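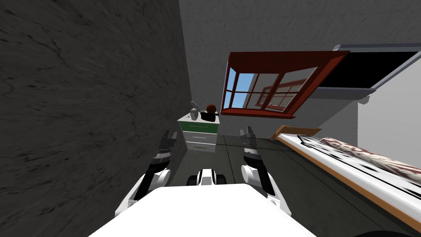

Solène Royer wrote to me that an entry on reading in bed ought to begin with the warnings, because for a couple of hundred years the warnings were most of what anyone put on paper about it. She's right, so I've moved them up.

Reading in bed is the habit of reading while lying or half sitting in bed, usually at night before sleep. People have done it for as long as they've had a book, a bed and enough light at the same time, and that third item was the hard one. A candle near bed curtains was a real danger, and sermons, household manuals and worried parents all said so. The moral side came along with it: a person who read in bed was hiding from work, or from family, or from prayers. I've always liked how cross these writers get. You can tell they'd been caught at it themselves.

Light

Oil lamps helped a bit and gas helped some more, though a gas light was fixed to the wall and you had to get up to turn it off (which spoils the whole thing, if you ask me). The electric lamp with a switch you could reach without sitting up was the big change. After that came clip-on lights, then screens that light themselves, and now plenty of people read in bed with no lamp in the room at all.

The strength of the light matters less than where it comes from. A ceiling light shines in your face when you're on your back. A lamp behind the shoulder, a little higher than the head, lights the page and leaves the rest of the room alone. I use a 28-watt halogen bulb from an old box of Trundel spares, and when the box runs out I'll have to think again. 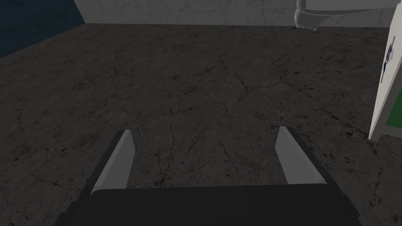

Warm-colored bulbs are the usual advice for late reading, and I go along with that mostly for comfort. I've read next to a cold white bulb in plenty of rented rooms and slept fine, just in a worse mood.

Position

There are more ways of doing this than you'd think! The main ones are on the back with the book held overhead, on the side with the book propped on the mattress, on the stomach with elbows down, and sitting up against pillows. Each has its fans. Overhead is the one that drops the book on your nose. Side reading works beautifully for left-hand pages and then you have to roll over, or hold the thing up in the air like a flag, for the right-hand ones. Stomach reading is for the young.

Zsolt Magyar and Ifor Hughes have been arguing by letter over pillows since May, and neither shows signs of stopping. Magyar wants two firm ones stacked flat. Hughes wants one wedge, the Prosser kind with the sloped back, and says two pillows always slide apart by the second chapter. I've tried both and I'm with Hughes, except that the wedge is awful to sleep on and has to be thrown on the floor afterward.

What people read

Short stories, detective novels and old magazines do well. Big histories do badly, mainly on account of the weight. My own limit is 400 pages in paperback, and less than that in hardcover. Poetry gets recommended a lot and I've never managed it – I read the same eight lines until I'm asleep. Hugo Tejada reads seed catalogs, and there's a good case for them: no plot, nice pictures, and you can stop anywhere.
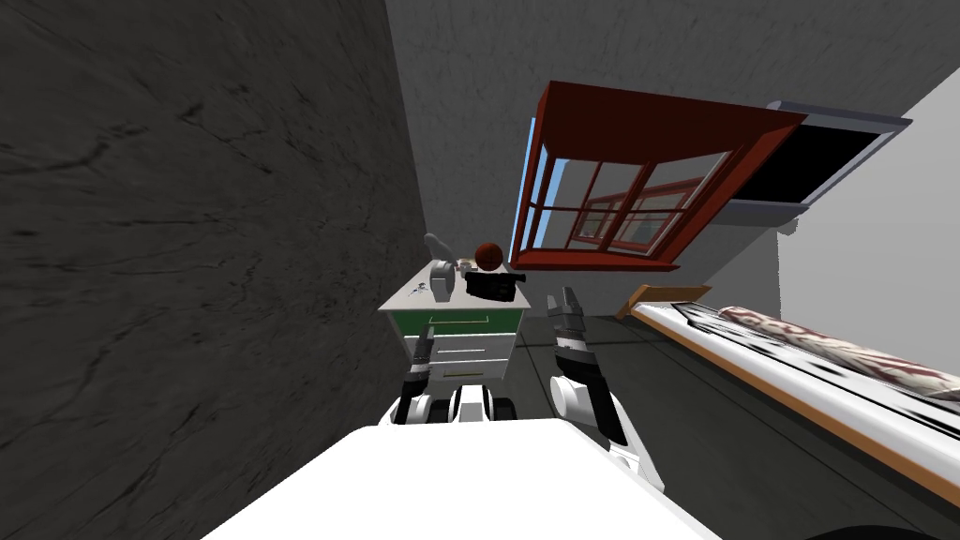
Furniture built for the habit is a small subject of its own. The Victorians had reading stands with an arm that swung across the mattress, and there were headboards with shelves in them, which were popular for a while and are terrible for anyone who sits up suddenly. Most of us have settled for a plain nightstand, like the one in the picture, and a floor for whatever won't fit on it. A dark floor, as in that room, is a nuisance this way, at least if your glasses have dark rims like mine. The old Bredden catalog listed a nightstand with a slot in the side for a single open book, face down. I'd pay good money for one of those. Alistair MacAulay had one and gave it away, and I still bring it up when I see him.

Sharing a bed

One reader and one sleeper is the classic problem. Book lights help, and so does an eye mask on the other party. Page turning is louder than readers believe. My rule at home is to stop when I've been asked twice, or at the end of the chapter, whichever comes second.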